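Home | Courses | Handouts | Visits | Contact

Mar 8, 2020, by the Teaching Office
Filed under: Automation Basics, Site Visits

Handout 4: The Open Day at Darko

Students enrolled in Automation Basics are required to attend the open day at the Darko workshop on the Dullon campus. The visit replaces the regular lecture. Please report to Room 292 and sign the attendance sheet before entering the demonstration area.

The first demonstration concerns grasping in household settings. Read Section 2 of the course reader in advance.
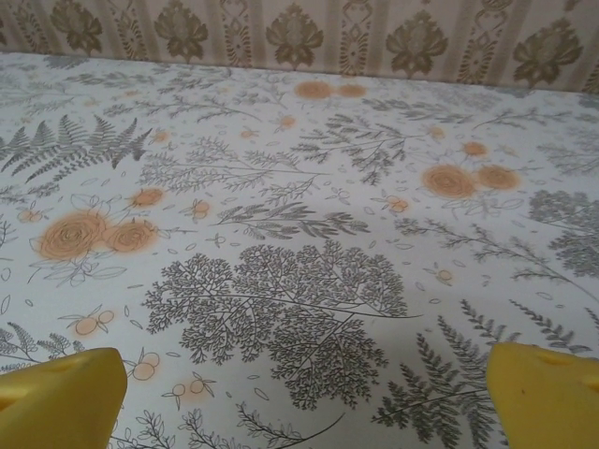
Grasp planning begins with separating an object from its background. A plain gray bench makes this easy, and results obtained on one should be read with care. A white cloth printed with orange roses, berries, and gray ferns is a harder case: the pattern has edges and strong color of its own, although none of it can be picked up. Note also that both yellow fingers remain in the wrist camera's view, and the software must treat them as part of the robot.

The second demonstration, prepared by Ernell, compares two training sets, one of 548 grasps and one of 2,300. Record the success rate for each and state which surfaces were used.

Written reports are limited to two pages and should be submitted through the Gelach portal. Late reports will not be graded.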